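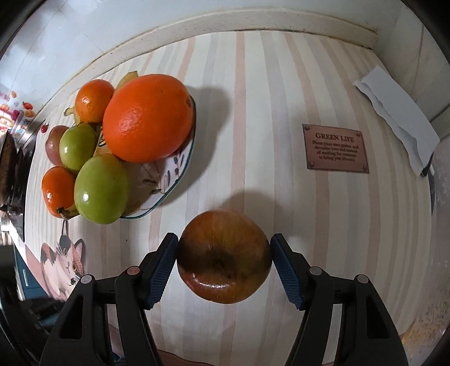 Tip 4. Buy the gripper after the fruit, and the arm after the gripper

Most people who plan a small helper for the kitchen or the workshop begin with the arm. I did the same, and I paid for it. Begin with a list of the things you want to pick up. Put on the list the real items from your own table: an apple, an orange, a mandarin, a banana, a star fruit if you buy them. Round and firm things are easy to plan for. Long and soft things need other fingers, and other fingers cost money.

Write next to each item its width at the widest place. The seller will ask for the opening of the jaws, and if you only say "fruit" he will sell you the bigger model.

Tip 5. Try by hand first

A hand-held gripper is much cheaper than an arm. With it you learn which pads you like and how hard you must press on an apple. I paid 160 for a used one from Brovamano, with ribbed pads. Do this for some weeks before you ask for any offer on an arm.

Tip 6. Pads are a running cost

Count them in the budget from the first day. I keep 5 spare sets in a drawer. Flendska sells them only in pairs, and the postage is the same for one pair or for ten, so order once, in June, when they have the discount.

Tip 7. How I divided the money

My whole plan was 1,286. From this, 700 was kept for the arm and I did not touch it. The gripper was next, then pads, cables and a clamp for the table. What remained I left for mistakes – there were two, both with the wrong clamp.

Tip 8. Ask these things before you pay

Can the fingers be changed without the seller? Is the power supply in the price? Who pays the return? Olmedo answered me the same day. Javau answered only the question about the price.

Tip 9. Measure the table too

The clamp needs a free edge. Measure how thick the top is, and also if something is standing against the wall behind it. A reader, Boris Zeman, wrote to me that his clamp did not open enough for his table, and he found this out on a Saturday when the shop was closed.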